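Despensa de Atdale: notas del conjunto

Versión del 11/04/2025. Mantiene: Johannes Cele.

Qué contiene

1.867 fotos de cosas de despensa sobre una mesa, repartidas en 288 carpetas. Galletas, té, legumbres, latas y esa categoría tan amplia que en casa llamamos «lo trajo alguien». Cada carpeta corresponde a un artículo y a una postura: de pie, tumbado o de canto.

El criterio de selección fue riguroso: lo que había en el armario. Las galletas de mantequilla están sobrerrepresentadas y no pienso corregirlo.

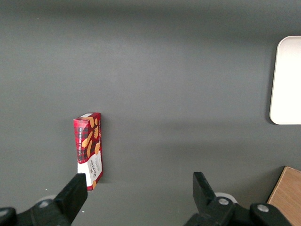
En las cajas altas y estrechas anotamos siempre la postura, porque de pie se vuelcan con mirarlas. El campo «sabor» se copia del envase tal cual, en el idioma del envase. Si no se lee, se deja vacío; adivinar queda para el turno de la merienda.

Campos

articulo: nombre corto, en minúsculas
postura: de_pie, tumbado, canto
sabor: texto libre
estado: cerrado, abierto, sospechoso

Problemas conocidos

Veinte carpetas de Çınar tienen el estado «cerrado» y no me lo creo. Las de Sisska mezclan «té» y «te»; hay un script, limpia_te.py, que lo arregla casi siempre. La carpeta gakby_prueba no sirve para nada, pero si la borras falla el índice.

Las correcciones, por parche. Las galletas, por correo.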